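クメル地区健康づくり室 運営助成 中間報告

提出先:スケーセック財団 助成担当 ユアン・マクブレイン様
作成日:2019年1月7日

1. 報告の範囲

本書は、貴財団の助成を受けて運営しているクメル地区健康づくり室について、開室から年末までの状況をまとめたものです。会計の詳細は別添の収支表に記載しましたので、本文では運営の経過と、今後ご相談したい点を中心に述べます。

2. 利用の状況

登録者は年末の時点で64名です。申請時の目標は50名でしたので、登録数については目標を上回りました。ただし、登録後に一度しか来ていない方もおり、継続して通う方の割合は計画よりも低い水準にとどまっています。

利用が多いのは午前の早い時間帯です。夕方は仕事帰りの方を見込んで開けていましたが、冬に入ってから人が減りました。最寄りの停留所から坂を上る必要があり、日が暮れると足元が見えにくいという声を複数の方からいただいています。坂の途中の街灯については役場に照会中で、まだ回答がありません。

初回の面談では、持病と服薬の有無、運動の経験、通える曜日と時間を聞き取っています。申請書では面談を一人15分と見込んでいましたが、実際にはその倍かかることが多く、受付が滞る原因になっていました。11月からは面談を予約制に改め、記入用紙は事前に渡しています。待ち時間についての苦情は、その後出ていません。

3. 講座

ヌリヴビー診療所の理学療法士を講師に迎え、膝と腰の痛みを扱う講座を4回開きました。初回は申し込みが定員を超えたため、二回目からは椅子の配置を変えて席を増やしています。三回目は大雪の予報が出たので翌週に延期し、参加者には電話で連絡しました。

講座後のアンケートでは、家でできる体操を紙で持ち帰りたいという希望が目立ちました。講師の了解を得て一枚ものの資料を作り、受付に置いています。文字が小さいとの指摘があり、現在の版は二度目の改訂です。食事に関する講座の要望も出ていますが、講師のあてがなく、今年度中の開催は見送ります。

4. 設備と衛生

運動器具の保守はシュテックリ商会に委託しています。秋の点検では、自転車型の器具の一台でペダルの軸にがたつきが見つかり、部品を交換しました。費用は委託契約の範囲内です。残りの器具に異常はありませんでした。

清掃は、床と更衣室を外部の業者に、器具の拭き取りを室内の担当者に分けています。持ち手など手の触れるところは使い捨てのシートで拭き、終わった器具から順に点検表に印をつけます。当初は布の雑巾を使っていましたが、洗って干す場所が足りず、切り替えました。シートの購入費は消耗品費に計上しており、この費目は予算をやや超える見込みです。

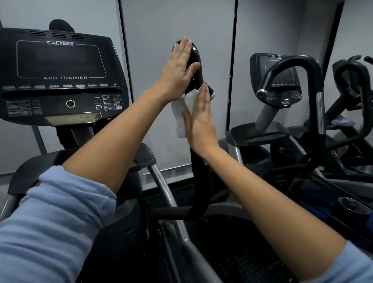 5. 会計の概要

利用料は一か月3000円で据え置いています。利用料収入はほぼ計画どおりですが、暖房費が想定より多くかかりました。窓が一重で熱が逃げやすく、開室の一時間前から暖房を入れています。厚手のカーテンを取り付けたところ多少の改善はあったものの、冬の間は同程度の支出が続くと考えています。

印刷費は余っています。秋に予定していたチラシの全戸配布を、回覧板への掲載に変えたためです。

6. ご相談したい点

一点目は費目間の流用です。印刷費の残額を暖房費と消耗品費に充てることについて、ご承認をお願いします。

二点目は夕方の開室時間です。春まで夕方を一時間短くし、その分を午前に移す案を検討しています。助成の条件にある週当たりの開室時間は変わりません。差し支えがあれば、お知らせください。

7. 今後の予定

継続して通う方を増やすため、一か月以上来室のない登録者に葉書を送ります。膝と腰の講座は2月と3月にも開く予定で、日程は講師と調整中です。最終報告書は4月に提出します。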